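Smoked sausage of Oneck

By Manuela Sala
15 March 2026

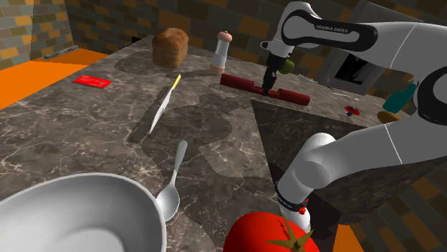
A dark red sausage and a brown loaf on a kitchen counter.

The Oneck sausage is a smoked pork sausage made in the valley of Oneck. In the local speech it is called Braten, although this word means a roast in German and the two foods have no relation.

Preparation

The meat is cut by knife, salted and left in a cool room for 2 days. Pepper, garlic and a little red wine are added before filling. The sausage is tied with string at equal distances and smoked over beech wood for 3 days. Families who have no smokehouse bring their sausages to a neighbour, and pay with a part of them.

History

The oldest known recipe is in the household book of the Pellegrini family, where it takes up half of page 133. Ornella Bortolotti, who copied the book, believes that the recipe was first used for mutton. The change to pork is not dated.

Serving

It is eaten cold in slices, or boiled slowly with cabbage. In April, when the winter stock is near its end, the last pieces are cooked in bean soup. The skin is normally removed.

Related articles
Beech smoking
Bean soup of Oneck
Graltelier (cheese)

Contact | Copyright | Back to top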